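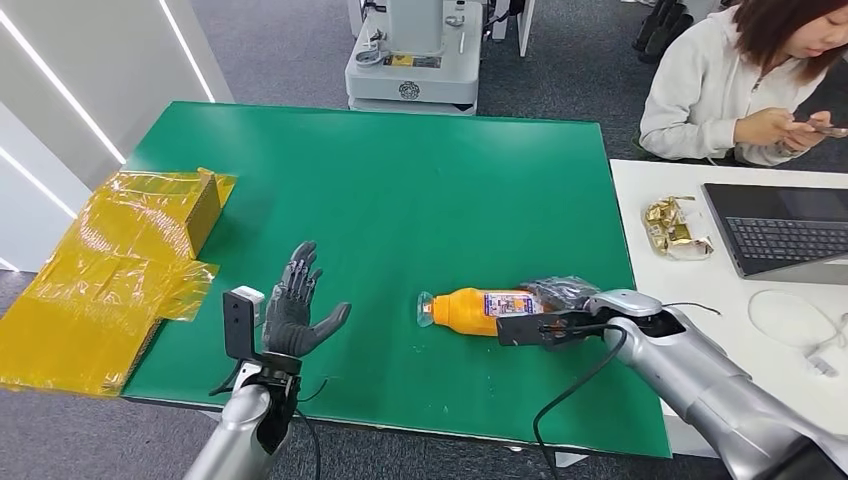 A big green mat, scuffs and all

I have made a book! A real one, with a spine and hard covers and pages that turn, and I've been carrying it from room to room for days like somebody with a new puppy. It's a bit wonky at the top corner and the endpaper at the back has a bubble in it the size of a pea, but it opens flat and it closes again and I am ridiculously pleased.

Some of you will remember me going on about bookbinding in October, when I'd watched far too many videos and bought a bone folder before I knew what one was for. (It's for making a sharp crease. I had been using the back of a spoon, and I'd still use the back of a spoon in an emergency.) Then life got busy, the folder went in a drawer, and that would have been that if Idrisa Laizer hadn't started running an evening class above the framing shop. I signed up the same night I saw the card in the window.

Idrisa teaches in a way I wish more people did. He gives you a stack of paper and lets you get on with it, and when you've gone wrong he asks what you think has happened. What had happened, in my case, was grain. Paper has a grain! I've been alive all this time and never knew. It bends easily one way and grumbles the other, and if the grain in your book doesn't run from top to bottom, parallel to the spine, the whole thing will fight you for ever. My first attempt had it running across. It looked fine until the glue went on, and then the cover curled up like a slice of old toast.

So, attempt two. I folded the sheets into little bundles, which are called signatures or sections depending on who you're talking to, and pressed them under the heaviest things I own. Then you punch holes along the folds and sew the bundles to each other, in at one hole and out at the next, catching the stitch below as you turn at the end. That little catching stitch is a kettle stitch. I got it wrong, unpicked it, got it wrong in the other direction and unpicked it again, and then somewhere in the third section my hands simply started doing it and I didn't want to stop. I looked up and it was gone eleven.

The thread was linen, from a reel Idrisa calls the Eren (that's the name on the label, and nobody in the class calls it anything else). You pull it across a lump of beeswax first so it doesn't tangle. The smell is lovely, and my good scissors now smell of it too.

I should say something about paper, as two of you asked. I used a cream one called Skerko for the insides. It's soft and slightly toothy, and a pencil makes a gorgeous quiet scratching noise on it. Fountain pen is less good, with a bit of feathering on the downstrokes, so if you're an ink person try a scrap first. The cover paper is Ustedska, dark blue with a fine ribbed feel, and it was the most expensive part of the whole thing. It also shows every single gluey thumbprint. Keep a damp cloth by you and wash your hands more than you think you need to.

Glue, by the way, is where I'd tell a beginner to slow right down. Brush from the middle outwards, go past the edges onto scrap paper, and throw the scrap away at once. I kept one piece by my elbow for "a second go" and stuck it neatly to the front cover. There's a faint patch there now. I've decided I can live with it.

The other thing I'd pass on is to change your knife blade long before it feels blunt. I was sawing away at the cover board in class, red in the face, and Victor Temba leaned over from the next seat and handed me a fresh one without a word. Three light passes and the board just fell apart in two clean pieces. I'd been making life hard for myself all evening.

Victor is doing something much cleverer than I am, by the way. He's collected his grandmother's recipes, 67 of them, and he's typed them all out and set the titles in Futura, and he's binding a copy for each of his cousins. I've seen the proofs. There's a coconut bean stew in there that I've already made twice, and I've promised him a proper review once I've tried the flatbreads. He has left a blank page facing every recipe so people can scribble their own changes on it, and I've shamelessly stolen the idea for my next one.

Which is going to be a garden notebook, I think. Mine always end up as loose bits of card in a coat pocket, and every spring I have no idea what I sowed where. I'd like something small enough to take outside, with a pocket at the back for seed packets and a ribbon to keep my place. Idrisa says a pocket is easy as long as you build up the spine a little to make room for what goes in it, otherwise the covers gape. He also says to try a rounded spine. I'm not ready for a rounded spine!

If anyone has a good source for bookcloth in a proper mossy green, please leave a note in the comments. Remnants are fine, and I only need enough for one small cover and a few mistakes.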